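February, groundhop notes

Kovis v Gitevus, second tier, kickoff 15:00. Reached the ground at 14:30 by the Pasen tram. Entry by cash only at a single gate on the Arellano Road side. The ticket is a plain tear-off stub with no fixture printed on it. Programs were folded sheets, 13 left when I bought mine.

Surface: artificial, recently brushed, with heavy rubber infill at the north end. The ball held up there on anything longer than 30 yards. One covered stand, bench seating, no roof on the other three sides. Floodlights on from the start – four masts, the southeast one with two lamps out.

Gitevus played a back three and pressed high until the break. Kovis scored twice from corners, both to the near post. Final score 2-0. Added time was five minutes, which I had down as three. 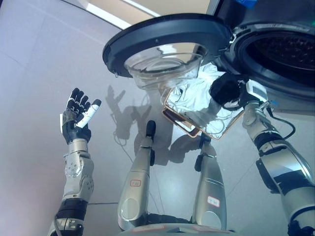 Evening

Back at the apartment by 18:15. Wrote up the lineups and corrected the substitution times against the league site. Number 13 for Kovis is listed as a defender but played wide left throughout. Program filed under Pasen district, second tier. Still missing the Arellano cup issue from last season.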